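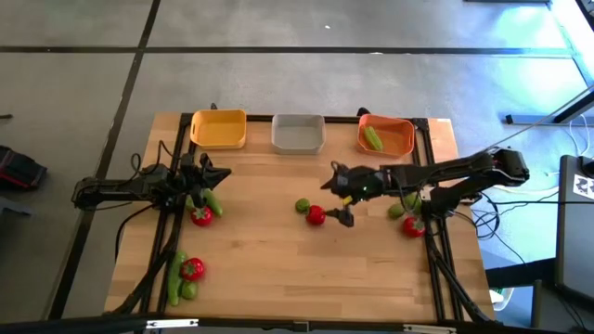
Tomatoes, Cucumbers, Limes: One Table, Three Bins

By Peninah Sang

The growing season in Wusdale is short and then suddenly it is too much. By September the kitchens in town, population 1,865, have tomatoes on the windowsill, cucumbers in the crisper drawer and a bag of something from a neighbor hanging on the back door. Most of it gets eaten. A fair amount gets pushed to the back of a shelf and thrown out.

Knut Ostermann grew vegetables for market outside Wotosbridge for most of his working life, and he now gives an evening talk on keeping produce at the Lindsay branch library. His main point is that people store things by where there is room. A cucumber goes in with the tomatoes because the bowl is big enough for both. He would like people to sort first and look for room second.

His method needs a table, some shallow bins and a few minutes. Everything comes out of its bags and goes on the table. Nothing is stacked. Then each kind goes into its own bin, one piece at a time, and each piece gets turned over on the way.

"You find the soft spot when your hand is on it," he says. "You don't find it by looking into a bag."

He prefers plastic bins to baskets. Plastic can be washed with soap, and a split tomato in a wicker basket leaves a stain and a smell that come back every summer. Different colors help in a house with children, who will remember that limes go in the gray one long after they have stopped reading labels. The colors don't have to match what goes in them. Ostermann kept cucumbers in an orange bin for years and never felt any need to change it.

Tomatoes

A ripe tomato should be left on the counter, out of direct sun, and eaten within a few days. Set it stem end down if the stem is off. The scar is where moisture leaves and where mold gets in. If the tomatoes still have their stems, set them the other way up so the stems don't poke into each other.

The refrigerator is for tomatoes that are already fully ripe and won't be eaten in time. They lose some flavor in the cold, and they get a little of it back if you take them out an hour or so before supper. Underripe ones should stay out until they color up. Keep them in a single layer. Two layers will do if you have no choice, but the bottom ones flatten, and you stop checking them.

Cucumbers

Cucumbers are harder to please. They are mostly water, 95 percent or better, and they start losing it as soon as they are picked. They also dislike real cold. A cucumber kept against the back wall of a refrigerator gets pitted skin and glassy patches within days. The door or the front of an upper shelf is warmer and better.

The other trouble is ripening gas. Tomatoes give off ethylene as they ripen, and cucumbers turn yellow and soft when they sit in it. This is the strongest argument for separate bins, and it applies to the fruit bowl too. Bananas and melons do the same thing.

Wipe cucumbers dry before putting them away. If you wash them, dry them well — a folded dish towel in the bottom of the bin takes up whatever is left. Long ones and short ones keep equally well if they are firm from end to end. Press near the tip, where softness usually starts. A cucumber with one bad end can be trimmed and used that day in a salad or a jar of quick pickles.

Limes

No one grows limes in Wusdale. They come from the store, usually in a net bag with one hard brown one in the middle. Cut the bag open the day you buy it.

On the counter a lime lasts about a week before the skin goes leathery. In a closed container in the refrigerator it will last several weeks. Choose limes that feel heavy for their size and have smooth skin. A yellowish lime is usually just riper than a green one, and often juicier, though the flavor is milder.

It is easy to lose a small lime on a crowded table, especially next to cucumbers of a similar green. Ostermann sorts them first for that reason, then the cucumbers, and the tomatoes last so that nothing gets set down on top of them.

Using the Sort

The advantage of having everything out on the table is that supper more or less picks itself. The tomatoes with a crack go in one pile, the trimmed cucumbers beside them, and a lime or two for the dressing. At my house that becomes a chopped salad.

For 4 people, use three medium tomatoes and one long cucumber, cut to the same small size. Salt them in a colander and leave them for ten minutes. Tip them into a bowl with the juice of one lime, a spoonful of oil, some sliced onion if you like it, and black pepper. Taste before adding more salt. It doesn't keep, so don't make it ahead.

If there are still more tomatoes than anyone can eat, core them and freeze them whole on a tray. The skins slip off under warm water later. Cucumbers don't freeze well at all. Lime juice does, in an ice cube tray, and the cubes can go into a freezer bag once they are solid.

Wash the bins before the next batch comes in, and let them dry upside down. Ostermann does his on the porch rail in Grarnness, where he and his wife moved after they sold the farm. He has a smaller garden there — tomatoes, mostly, and one row of cucumbers against the fence.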